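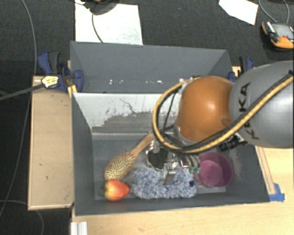
Suvholm opens its calendar sync to everyone, starting in June

Hi all, Gwendolyn Wojcik here, I look after product at Suvholm. I've been itching to write this one for months, so here goes – from June, Uner will sync with pretty much any mail and calendar server you throw at it, and you won't pay extra for it.

If you've used Uner at work you'll know the old story. Your phone had one set of meetings, your laptop had another, and the dentist appointment lived in neither. We heard about it a lot (1,576 support tickets a lot!) and fair enough too.

The new connector was built with our friends at Bergeron, who licensed us their sync engine. Szabolcs Pintér and his team over there were very patient with my questions, and we ended up with something that picks up a changed meeting in up to 15 seconds. Shared calendars work, so do delegated inboxes, and you can finally colour-code the lot.

We've had 300 people on the beta since our Drandilholm developer day. The favourite feature so far is the undo button for declined invites, which I only sneaked in at the end.

Existing customers get the update automatically. New teams can try Uner free with five users, no credit card, and add more whenever they like. Android and desktop go first, with the web version a couple of weeks behind.

Media and review accounts: drop me a line through the Suvholm press page and I'll set you up.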